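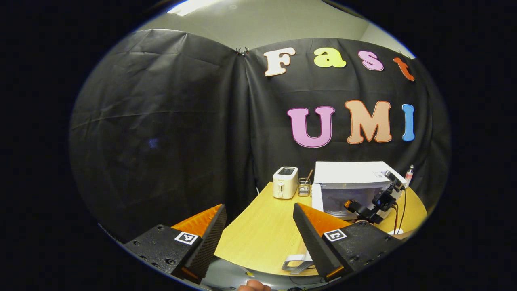 Fig. 4. Booth with the table set: toaster, utensil holder, microwave, arm folded up on the right of the microwave. Hand gripper in front.

Part 4. Booth, table, arm and hand gripper

Revised July 16, 2020. Replaces the old Part 4 and the loose sheet taped inside the cabinet door. If your copy still talks about the wood wedges, bin it.

You should have the Grondley arm built and its joints numbered (Part 2), and the Kureo hand gripper put together and its camera talking to the laptop (Part 3). If the gripper camera drops out when you wiggle the cable, go back to Part 3. Don't carry on and hope.

Works the same at home. Wherever it says booth, read the corner you've hung your backdrop in.

You need:
Backdrop and clips
Table, wiped down
Arm, arm power supply, stop button
Hand gripper with both marker squares on
Tape measure, masking tape, pencil
Hex key for the base bolts
Spare marker squares, flat, not folded
Whatever kitchen stuff the task calls for

CAUTION: Arm power stays off at the wall until step 4.12. The joints can jump when they wake up. Happened twice at our Dandorus bench, one mug lost.

CAUTION: No kitchen appliance gets plugged in during this part. Toaster, microwave, any of it. Wrap the plug in masking tape so it's obvious.

4.1 Hanging the backdrop

1. Clip the top edge first, then the corners. Leave the bottom alone for now.

2. Pull the worst folds out by hand. Some creases are fine. No iron.

3. Go over the seams. If you see wall through a seam, overlap more and add a clip.

4. Ceiling light on, and leave it on for the whole session. Switching lights halfway means starting the recordings over.

5. Letters go on last and stay put. Once you have a single recording with them in, don't shift them. If one falls off between sessions put it back on its pencil mark. No pencil marks? Make some now.

Note - shiny spots on the backdrop. Move your head to where the gripper camera will be and look from there. A highlight way off to the side, ignore it. A highlight right behind where the fingers close, tug the sheet until it moves.

4.2 Table

6. Table against the backdrop but not touching. Leave a gap of 50 mm at the back. The arm cables want that room, and a table that pushes on the sheet drags the clips down over a day or two.

7. Rock the table. If it rocks, fold some card under the leg. Rock it again after the arm is on.

8. Mark the legs on the floor with tape. Somebody will vacuum.

4.3 Arm base

9. Set the base where the task sheet says. Front of base to front edge of table, 300 mm, measured at both corners of the plate. Tape an outline around the plate before you bolt anything.

10. Bolt down. Finger tight all around, then the hex key, going corner to opposite corner. Stop when it bites. Don't lean on it, the thread strips and then you are drilling a new hole.

11. Fold the arm up by hand, slowly, power off. Any joint that grinds, stop and look for a trapped cable. Usually it's the one by the elbow.

12. Run the cables down the side and back, away from the edge where you'll be standing. Leave slack at each joint. Test it: unfold the arm all the way, fold again. Cable goes tight anywhere, give it more. Then wall power on, hand on the stop button. Wait for three beeps. Hit stop. The arm should go limp. If it doesn't go limp, wall power off and back to Part 2, wiring check.

CAUTION: When it goes limp it drops. Hold the forearm with your other hand the first time.

Note - if you mount the arm on the other side of the table later, you have to redo everything from step 9. Flipping the sign in the settings file isn't enough. We tried that in April and spent an evening chasing a microwave door that was in the wrong place by the width of a plate.

4.4 Putting the objects out

13. Big stuff first. Microwave or other large appliance, then the toaster, then small things like the utensil holder and trays.

14. Front of each appliance toward the person holding the gripper. Check the door can swing all the way with the arm folded. Same check with the arm half open. Do it by hand.

15. Keep small round things off the front edge unless the task needs them. They roll.

16. Bottles: cap on, tight.

17. Take a phone picture of the layout from standing height. Name it with the session number. You will want it tomorrow.

Objects don't need to be in the exact same spot each run. Should vary a bit in fact, the task sheet says how much. The arm base is what must not move.

4.5 Hand gripper check

18. Look at the fingers. Orange ridged parts clean, no crumbs in the grooves. Seated all the way, no wobble at the mount. Screws snug.

19. Marker squares. One on each side, flat, no glare, no lifted corners. A scratched one gets replaced, not touched up with a pen. Yes people do that. Left and right are different patterns and they dont swap. Each has an L or R penciled on the back; peel and check if you have any doubt.

20. Squeeze and let go, ten or so times. Fingers should meet at the tips and open back up without sticking.

21. Open the live view in Onsri. Hold the gripper level over the front of the table, fingers open. In the view you want both markers whole, both finger tips, and the object sitting in the gap between them. The black border around the round view is normal with this lens. Straight things bow near the rim, also normal.

22. Tilt the gripper down 45 degrees. Both markers still whole? Good. If one slides off the view, the camera bracket has slipped. Loosen, push it home, tighten, repeat from 21.

23. Watch your own hand. A finger tip at the very bottom of the view does no harm. A thumb over a marker ruins the run. Long sleeves, roll them up.

24. Last one, compare your live view with Fig. 5. Both marker squares showing, white appliance between the fingers, letters readable behind. Yours doesn't have to match object for object.
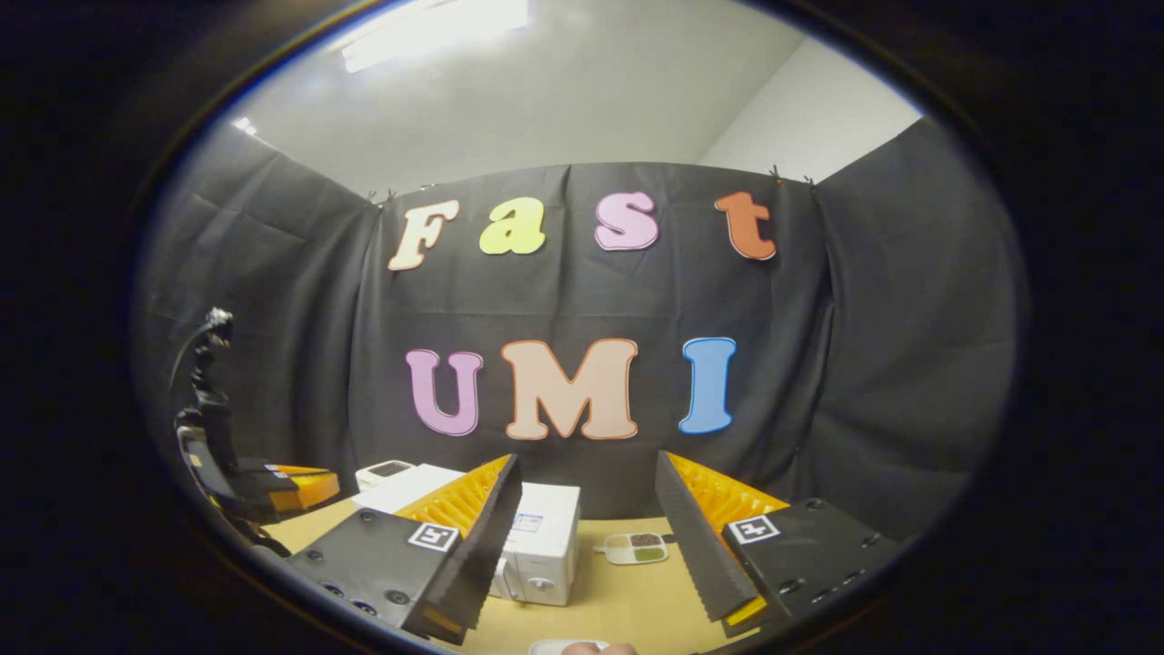

4.6 First recording

25. Arm folded and out of the way, stop button pressed in. The first recordings are all by hand, the arm does nothing.

26. Start a new session in Onsri. Pick the task. Type the session number by hand, the auto number still skips.

27. Hold still over the table until the counter in the corner turns green. Takes a few seconds. If it stays red, the tracking hasn't found enough to hold on to. Move the gripper slowly side to side. Still red, check the light, then the lens for thumb prints.

28. Press record. Do the task once, at an easy speed. No jerks, no sudden turns. Set the object down, open the fingers all the way, back off, press stop.

29. Play it back before doing another one. Look for: marker lost while closing, object hidden the whole way, blur. Any of those, delete it and go again.

30. Once one is good, do 50 for the task. Break when your wrist gets tired. Tired wrist makes wobbly data and you can't fix it after.

Note - do not talk to people through the booth opening while recording. Everybody turns toward whoever is talking, and the gripper turns with them.

4.7 First playback on the arm

31. Clear the table down to one light object. Nothing glass.

32. Speed slider to the lowest mark. Everyone behind the tape line. One person on the stop button and that person does nothing else.

33. Release stop, wait for the beeps, press play. Watch the gripper end, not the laptop.

34. If it reaches short or long by the same amount every time, base distance is wrong. Go measure (step 9). If it misses by a different amount each time, it's the markers or a loose finger. Steps 18 and 19.

35. Three clean runs in a row, then you may go up one mark on the slider. One mark.

CAUTION: Never reach in to straighten an object while the arm is live. Stop button first, every time, even for a nudge.

4.8 Closing up

36. Arm folded, stop pressed, wall power off.

37. Gripper back on its stand, fingers open. Leaving them squeezed shut overnight flattens the ridges.

38. Copy the session to the Kureo drive and check that the file count matches. Then clear the laptop. In that order please.

39. Objects back in the crate. Wipe the table, dry cloth near the arm base.

40. Write up in the log: session number, task, how many kept, anyting that came loose. If you swapped a marker say which side.

Backdrop stays up. If you have to take it down for another booking, go back to step 1 when it's your turn again, and redo the view check in 4.5 before recording. Part 5 covers the joint settings.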